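Skulon user group, notes from 6/22/23

Mirjam Eberhard asked me to take notes again, so blame me for the typos! Present were Mirjam, Sang Kim, Kha Doãn, Ciarán Scanlon and me (Ánh Bùi). Old minutes approved, no changes.

Autofill on two-page logins

We spent most of the hour on this one. Skulon fills the username fine on the Osa supplier portal, but then the password page loads and you get an empty box. I get it every single morning. Sang tried it on 4 laptops and saw it on all of them, with the extension up to date. If you click the little key icon it fills, so we do have a workaround (an annoying one). I said I'd put up with it if the vault search was faster, and we got off track for a while. 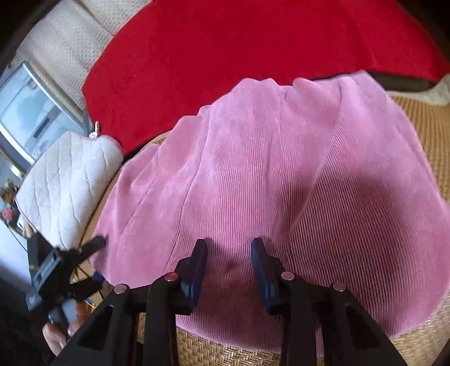
Kha wondered whether we had all saved the Osa login from the first page only, before the password box even existed. He deleted his entry back in February, saved it again from the second page, and has had no trouble on that site. So I tried it right there in the meeting and it worked for me! Sang did the same and still got the empty box, so we can't call it solved. Sang will write it up for support with the extension log attached.

Duplicate entries after the Kerekes import

Ciarán moved the shared vault over from Kerekes and we now have 1,000 entries, a lot of them doubles. The cleanup tool only shows 40 at a time and forgets where you were if you close the tab. Ciarán has already merged 37 by hand and would like some company, please. I'm taking everything from A to F, Mirjam has G to M, and we'll split up the rest next time. 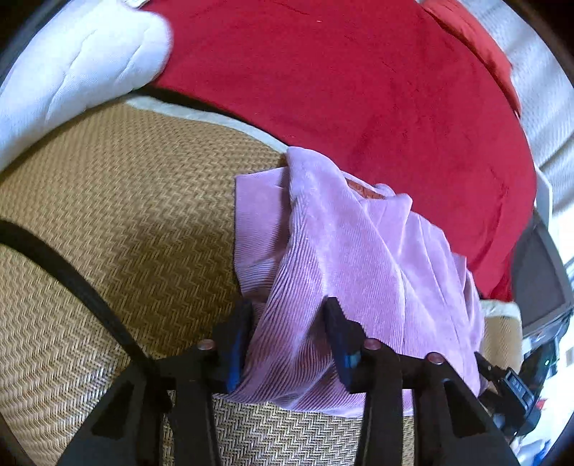 Pale purple-pink corduroy on a woven mat

Burkumier plug-in

Short one. Kha wants to turn it off for the whole group, as it puts its own fill button on top of Skulon's and people click the wrong one. Mirjam still uses it for her notes. We agreed to leave it on but switch off its form filling, and Kha will send the steps around.

To do

Sang: support ticket on the Osa login
Ciarán, Mirjam, me: duplicates
Kha: Burkumier steps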